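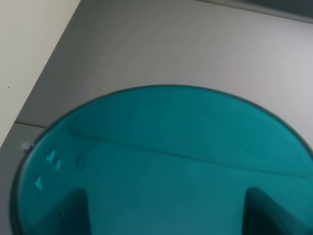
Abbildung 2: Rundes, durchscheinendes Objekt in Blaugrün auf hellgrauer Fläche, Nahaufnahme. Der Rand zeichnet sich dunkler ab; links liegen mehrere kleine Glanzpunkte.

3.2 Transparenz und Sortierentscheidung

Die Zuordnung von Geschirrteilen zu Ablageorten stützt sich in der Literatur überwiegend auf die Form. Für eingefärbte, lichtdurchlässige Teile reicht dieses Merkmal nicht aus. In der Draufsicht fallen flache Schalen, Teller und Deckel mit kreisförmigem Umriss weitgehend zusammen, und die Tiefe lässt sich ohne deutlichen Schattenwurf nur schwer abschätzen. Abbildung 2 zeigt einen solchen Fall: Die dunklere Linie, die schräg durch die Fläche verläuft, kann eine geformte Kante des Objekts sein oder zum Untergrund gehören.

Im Korpus Flurnness wurden 67 Teile dieser Art erfasst. Die Kodierung nach Grewal unterscheidet drei Klassen – Deckel, Gefäß, unbestimmt – und lässt die Farbe außer Betracht. Bei sechs Teilen wichen die Urteile der beiden Kodierenden voneinander ab. Strittig war jeweils die Höhe des Randes. Diese Teile gingen als unbestimmt in die Auswertung ein. Reflexe am Rand wurden als Hinweis auf eine Wölbung notiert, für die Klassenzuweisung jedoch nicht herangezogen.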